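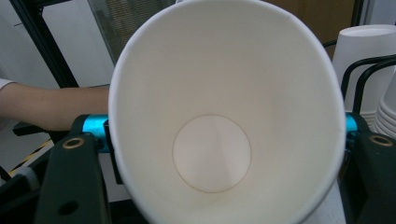

# Domley Konunham handheld gripper kit: anyone using one for cup work?

**Forum:** Hardware and Kits > Handheld Grippers
**Thread status:** open

---

**bkavanagh**

We are looking at the Konunham kit from Domley for a cup handling job. Paper cups, picked out of a wire rack and set down upright on a table. The reseller is Urbonaitė and they let me have a demo unit for two weeks. The picture at the top is from its own camera.

What you get in the box:

- the handheld gripper with one pair of black fingers
- the camera, already mounted
- one spare pair of fingers
- a USB cable
- a license key for the Zisasis recording software, good for a year

Quote is $3274 before shipping. Extra fingers are $186 a pair. I think that is high for molded parts but I have not bought fingers from anybody else lately.

My questions:

1. Does the calibration hold up over a full shift?
2. Has anyone crushed a lot of cups with it?
3. Is Zisasis worth paying for after the first year?

Brendan

---

**torque_wrench_tim**

I have had one since March. Short answers:

1. Mostly. Ours drifts if people set it down on its fingers. Put a stand on the order.
2. Yes, in the first few days. Then people learn.
3. No.

On number 3, the software records fine and exports fine. The labeling part is slow and we don't use it. If they sold it without the labeling part I would renew.

---

**sdurrani**

Different view on Zisasis. We kept it and renewed. The playback view lets me step through a grasp and throw out the bad ones before they go to the people who train the policy. I went through 534 recordings that way last month and it took me one afternoon. Before that we were doing it with a video player and a spreadsheet.

Agree on the stand.

Sohail Durrani

---

**torque_wrench_tim**

One afternoon on that many? We must have different versions. Mine takes several seconds to open each file.

---

**sdurrani**

Are your files on a network drive? It reads the whole recording before it shows the first frame. Copy them to a local disk first. It's in the release notes but not in the manual.

---

**torque_wrench_tim**

They are on a network drive. OK. Will try it.

---

**pelican_lab**

Looking at the top picture, my worry would be the view. You are looking straight down into the cup and the rim runs off the bottom of the picture. With the cup between the fingers you can't see its base from outside, and you can't see the spot of table it is going to land on. For picking that's fine. For setting down I would want a second camera.

We tried this kit for stacking and dropped it for that reason. The policy had no way to see when the base met the thing under it.

---

**bkavanagh**

That is a fair point and I noticed the same thing. The fingers do stay in view on both sides, which I like. I can see where they press on the cup. But for the last bit before placing I am going by feel and a model won't have feel.

Did you try a side camera or did you just change kits?

---

**pelican_lab**

Changed kits. We had another one on the shelf with the camera set farther back, so it was less work. I don't want to say a side camera wouldn't do it. It probably would, if it stays put and you can sync it.

---

**sdurrani**

A fixed side camera does work. We have one clamped to the bench. Zisasis will take a second stream and line it up with the gripper camera. You have to start both from the software. If you start the side camera by hand the times are off and you will not notice until later.

Also, for plain setting down on a flat table, we found the height from the tracking was enough. The table doesn't move. Stacking is harder and I think pelican_lab is right about that one.

---

**moss_and_gears**

I'll be the one who says it. $3274 is a lot for two fingers, a handle and a camera. There are open designs you can print. I built one over a weekend plus the waiting time for parts, and the parts came to $229, not counting the camera I already had.

---

**torque_wrench_tim**

And how many people use yours?

---

**moss_and_gears**

Me and one student.

---

**torque_wrench_tim**

That's the difference then. We have people on it in shifts. I printed ours too, the first time, and I spent more hours fixing it than the other people spent recording with it. The Domley one has been dropped on concrete and is still going. I'm not saying the open design is bad. For one or two careful users I would do what you did.

---

**moss_and_gears**

I'd still like to see them sell the fingers cheaper. $186 is hard to defend. The fingers are the part that wears.

---

**bkavanagh**

I asked Urbonaitė about that. Their answer was that the price drops if you order ten pairs or more, and that Domley does not publish the drawings. So no printing your own unless you measure them yourself.

Some notes from my first week, in case they are useful to anyone else with a demo unit:

- **Squeeze.** A paper cup gives before you feel much at the trigger. I told everyone to close until the cup stops sliding and then quit. Most of the crushed cups came from people who kept squeezing while they moved.
- **Grip height.** Close to the rim is better. The rolled edge is the stiffest part of the cup. Down near the middle the wall folds in.
- **Rack.** The fingers catch on the wire if you come in at an angle. Coming straight down is slower but you don't drag the rack.
- **Nested cups.** Pulling one cup off a stack is not reliable. Often a second one comes along. I have taken that step out of the task for now.
- **White on white.** White cups over a white table are not a great match. The inside of the cup comes through OK and you can make out the seam at the bottom, but I would put down a darker mat.

---

**sdurrani**

Don't put the mat down unless the final station will have one too. We did that, got clean recordings, and then the robot went to a site with a white counter and the results were poor. We ended up recording again.

---

**bkavanagh**

The final station is a white counter. So no mat. Thanks.

---

**pelican_lab**

On nested cups, did you try holding the stack with the other hand? We recorded it that way at first and the second cup mostly stayed behind.

---

**bkavanagh**

The robot has one arm, so that wouldn't carry over.

---

**pelican_lab**

Right. Then leave it out, or get a dispenser.

---

**torque_wrench_tim**

Back about Zisasis. Copied the files to a local disk and they open right away now. I still find the labeling part clumsy. There's no key to mark the start of a grasp, you have to click it. But I take back the "no" on renewing. Call it a maybe.

---

**sdurrani**

There is a key. It has to be turned on under Preferences, second tab. I don't know why it's off by default.

---

**torque_wrench_tim**

Found it. They need a better manual.

---

**newbie_gripz**

Question from someone who is only starting. Can you swap the fingers yourself or does it go back to the dealer? And do you have to calibrate again after?

---

**torque_wrench_tim**

You do it yourself. Takes a few minutes with the hex key that comes with the stand. Yes, run the calibration again after. If you skip it the opening width will read wrong and every recording from then on has the wrong width in it. We lost a morning to that.

---

**newbie_gripz**

The hex key comes with the stand? Not with the kit?

---

**torque_wrench_tim**

With the stand. It's a standard size, you likely have one.

---

**moss_and_gears**

So it's $3274, and the tool to change the fingers is in the accessory box.

---

**bkavanagh**

My demo unit came with the key, but it also came with the stand, so I can't tell you which box it was from. I'll ask.

Where I have ended up, for anyone reading later. I'm going to order one kit, one stand and two extra pairs of fingers, and add a side camera that we already own. I am not going to order a second kit until we have seen how the first one does on the counter. If it were for stacking I would look for something with the camera farther back, going by what pelican_lab wrote.

I did ask for a discount on the fingers. They said no.

---

**sdurrani**

Sounds reasonable. Send me a message when you set up the side camera and I'll give you our settings file. The exposure should be locked on both cameras, or the white cups will make it jump every time one comes close.

---

**bkavanagh**

Will do. Update on the hex key: Urbonaitė says it's in the stand box, and they will put one in with the kit if you ask for it on the order.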